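Bedroom table questions, answered

Do I need a cloth on a bedside table at all?

Need, no. Most of the claims made for table covers are sales talk, and the Gustden leaflet that promises "a calmer room" can go straight in the recycling. A quilted cloth does soften the clatter of cans and cups, and it goes in the wash. I'd pay for that much. 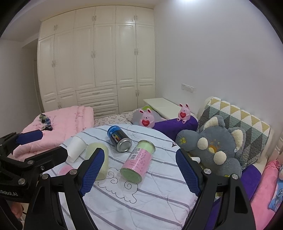

Clidach

Does a busy pattern hide stains?

People keep telling me so. I doubt it. On a white ground with gray stripes and a cloud drawn in black line, a coffee ring looks like a coffee ring. Pattern hides crumbs, for an hour or two.

Will cans and cups roll off a round table?

They can, if they're left lying on their sides. Quilting slows a can a little, but I wouldn't trust it near the edge. Stand them up. A cooling towel can like the CoolTowel one takes hardly any room upright.

What size should I buy?

Measure across the top and add the drop you want. My Javasitz table is 41 inches across and the 44-inch cloth barely clears the rim. The Llorente size chart says that's generous — it isn't.

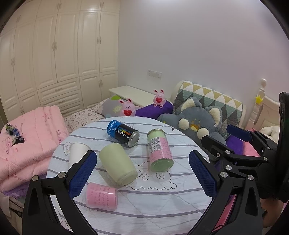 Should the cloth match the bedding?

Only if you enjoy shopping. Heart outlines on the sheet, clouds on the table and triangles on a cushion get along fine in one room, whatever the matching sets cost.

How many plush toys is too many?

Ask whoever has to move them at bedtime. A big gray cat and 2 pink bunnies are manageable. I'm less sure about long pillows, which always seem to end up on the floor.

How often should I wash the cloth?

The label on mine says every 3 weeks. I wash it when it looks dirty.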